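Slide 4. Mastura data, where we are

Say the numbers once, slowly. 517 episodes recorded, 346 kept after review. Most of the rejects were late starts by the operator.

Slide 5. Why cloth

Cloth never lies the same way twice, so we can't script it. Each episode is one person driving the arm through one task. Reset by hand, shuffle, go again. Thank Yen-ting Tseng for the reset rules.

Slide 6. Wrist view

Let them look for a few seconds before talking. Teal and white zigzag, long pile. The near fold is blurred and the edge between the two layers is mostly fuzz. The policy has to work from views like it.
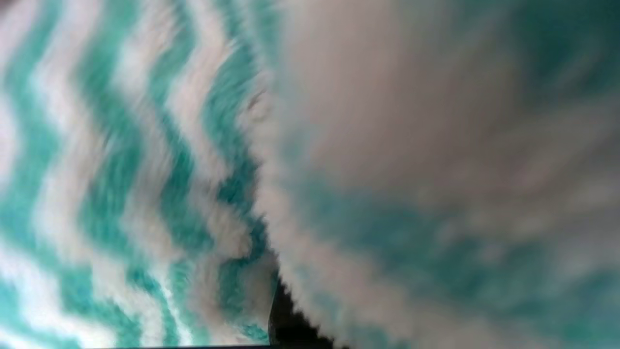

Maximiliano Robles asked at the dry run whether we should drop blurred episodes before training. Answer: no, we keep them if the task was finished. 13 were dropped for lost video only.

Slide 7. Next batch, April. Skip if short on time.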